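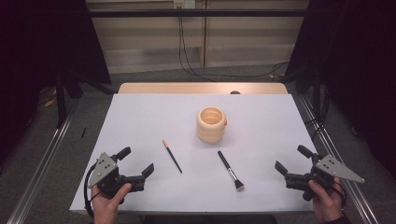 Tabletop tidiers wanted!

Do you like putting small things back where they belong? Brushes in cups, pens in pots, lids on jars? We have paid places on the Meltus tidying sessions and would love to hear from you.

You will sit or stand at a white table and sort everyday bits and pieces - paintbrushes, make-up brushes, wooden cups and so on - over and over, in as many different ways as you can think of. It is quiet work and oddly absorbing (Inger Riis has been doing it since October and still turns up early).

Each session lasts 180 minutes with 2 breaks, and tea is on us. You need steady hands, a bit of patience and short or tied-back sleeves. Left-handers very welcome, we never have enough! No experience needed, and Keabetswe Cele will go through everything with you on your first visit.

Sessions are held in Room 152, Mansour House. We ask people to sign up for at least five.

To apply, send a few lines about yourself to Jong-dae Kwon at the Mansour House front desk by 26/04/2025. Tell us which hand you write with, and whether mornings or afternoons suit you better.

Print this page
E-mail to a friend

Recent notices
Ulell reading group: new members
Shelf space to let, Mansour House
Evening drawing class with Nokuthula Nkosi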